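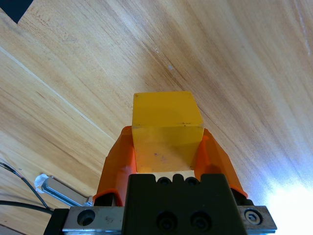
Re: [trade-credit] Demand letter from the Plovivard trustee
From: Nhi Đào
Date: June 10, 2025

Bortolotti accounts office wrote:

> We supplied Plovivard with hinges and drawer hardware for a long time and
> lost a fair amount when they filed. We put in our proof of claim and figured
> that was the end of it until a distribution. In May we got a letter from
> the trustee's lawyers asking us to pay back money that Plovivard paid us
> before the bankruptcy. There are 2 payments listed, covering 9 invoices.
> Every one of those invoices was for goods we had already shipped. Our terms
> with them were net 30.
>
> The letter says we can settle for a reduced amount if we answer quickly.
> Our first reaction was to ignore it, our second was to call and yell.
> Has anybody on the list been through this? Do we need a lawyer just to
> answer? And does it do anything to the claim we already filed?

I went through one of these when Sonent filed, and I have helped a couple of other suppliers get their papers together since. I work in credit, I am not a lawyer, and you should have one look at whatever you send. But a lot of the work is bookkeeping and you can do that part yourselves before anyone starts billing you.

First, don't ignore it, and don't call and yell. If you ignore it, the next thing in the mail may be a summons. Once there is a lawsuit you have a deadline to answer, and if you miss it the trustee can ask for a default judgment. I have seen a supplier with a good defense end up paying because the complaint sat in somebody's inbox.

The letter is not accusing you of doing anything wrong. It reads that way and it makes people angry, me included. The bankruptcy code lets a trustee try to take back certain payments made to creditors in the 90 days before the filing, the idea being that one creditor shouldn't come out ahead of the rest just by getting paid at the last minute. The trustee's office usually pulls the list of checks and wires from that period and sends letters to everyone on it. Whether they looked closely at your account first varies. In the Sonent case I don't think they looked at all. One of the payments on my list had gone to a different company with a similar name.

So check the list first. Match each payment to your bank statement and write down the amount, the date it was sent, the date you received it, and the date it cleared. Those can all be different and they matter for different things. For a check, the date it cleared is generally the one used to decide if the payment falls inside the period. The date you received it is often used when you work out the defenses. If one of your two payments is near the beginning of the period, count the days yourself. Don't take the letter's word for it.

Then look at whether you were really paid for an old debt. If Plovivard paid you up front for any of those shipments, that part is not a preference. From what you wrote it sounds like everything was on open terms, so this probably won't help you, but look at the invoices one by one anyway. Deposits on custom items sometimes get lumped in.
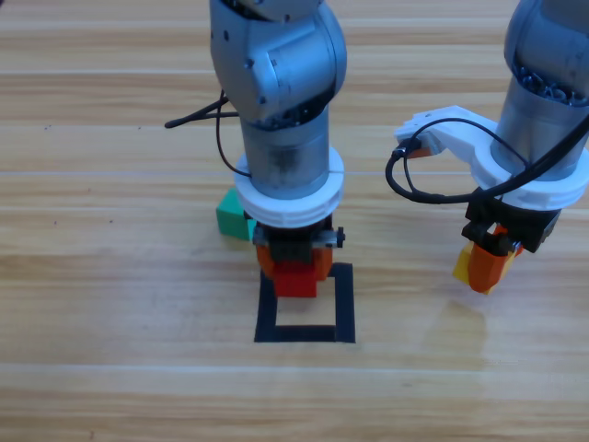
After that come the defenses, and for a supplier there are mainly two worth your time.

One is new value. If you shipped more goods on credit after you received a payment, and those later shipments were never paid for, you can generally subtract them from what the trustee wants. You said you lost a fair amount when they filed, which tells me you kept shipping. Make a list in date order with payments and shipments mixed together. For each shipment put the invoice number, the ship date, the amount, and whether it was paid. Use the ship date, not the invoice date, if they are different, and pull the bill of lading or the delivery receipt for each one. I can't stress the delivery paperwork enough. Our carrier only kept its online records for a limited time, and I had to ask the warehouse to go through boxes.

There is some disagreement between courts about whether a later shipment counts if it was eventually paid for. Your lawyer will know how it goes in the district where the case was filed. Put all of them on the list and mark which ones were paid, and let the lawyer decide.

The other is ordinary course of business. This one is about how Plovivard usually paid you compared to how they paid you at the end. Net 30 on the invoice does not settle it. If they always paid two weeks late and you always let them, then paying two weeks late can be the ordinary course between you. What hurts is a change. If they had been paying slow and then all at once paid a pile of invoices together, or if you put them on hold and told them nothing would ship until they caught up, the trustee will point to that.

For this you need a history going back well before the period. I went back as far as our system would let me. For every invoice you want the invoice date, the payment date, and the number of days between. Then look at the average and the spread before the period, and the same for the invoices in the letter. Your nine invoices on two payments may raise a question about batching. If Plovivard had always paid you in batches, show that. Plenty of companies do a check run and pay everything that is due, so it may be completely normal for them.

Also go through your emails with their accounts payable people. Read them before you send anything to the trustee. The friendly reminder your office sends to everybody is one thing. A threat to stop shipping is another, and it is better to find it now. Don't delete anything. Once you have a demand letter you should be keeping everything, including texts on the sales rep's phone.

On the settlement offer: the discount in the first letter is usually where they start. I would not accept it or turn it down until you have the spreadsheet done. When I answered for the Sonent payments I sent a short letter with the new value table and the payment history attached, with copies of the delivery receipts. They came back with a much lower number, we went back and forth a few times, and we settled. It cost us less than I had set aside, and it took a good deal longer than I wanted. If they press you on the date in the letter, ask for an extension in writing. Most of the time they will give you one if they can see you are working on it. Check with the lawyer about the deadline for the trustee to sue, though, in case they ask you to sign a tolling agreement. I would not sign one of those without advice.

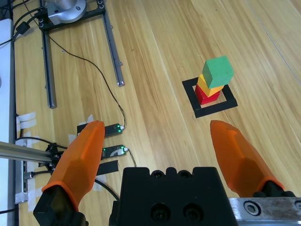

Open orange gripper fingers over the wooden tabletop.

You asked about the claim you already filed. There are a few pieces to that.

If you pay money back, you normally get an added unsecured claim for the amount you returned. The reasoning is that if the payment is undone then the invoices are unpaid again. But read the settlement agreement carefully, because some of them have you waive that claim, and I have seen a form where the waiver covered the original proof of claim as well. That was in the general release toward the back. If the expected distribution is a few cents on the dollar it may not be worth fighting over, but you should at least know you are giving it up and get something for it.

The trustee can also object to your existing claim until the preference question is settled. So don't be surprised if you get a second notice that looks like it is about something else. Read the two together. In my case the objection came in a long list with many other creditors on it and our name was near the bottom of a schedule.

Last, check whether you asked for priority on goods they received in the 20 days right before the filing. Those are treated better than ordinary unsecured claims and often get paid in full. If you did file for that, tell the lawyer. Whether you can use the same shipments as new value on top of the priority claim is something courts have not agreed on, and the trustee will almost certainly raise it.

As for needing a lawyer just to answer, if the amount is small you may be able to deal with the demand letter on your own. A corporation generally can't represent itself once there is a lawsuit, so at that point you need one. We paid for a couple of hours of review at the letter stage and it was money well spent. Ask for somebody who defends trade creditors in preference cases, and tell them up front that you have the tables done already. There are also minimum amounts below which a trustee can't bring a claim against a business at all, and limits on where they can sue for smaller ones. The amounts get adjusted every so often, so look up the current ones and not what is in an old article.

I have a blank spreadsheet with the columns I used, one tab for the payment history and one for new value. Write to me off list and I will send it. If anyone from Posten is reading, I believe you got the same letter from the Plovivard trustee, and it might be worth comparing what discount each of you was offered in the first round.

Nhi Đào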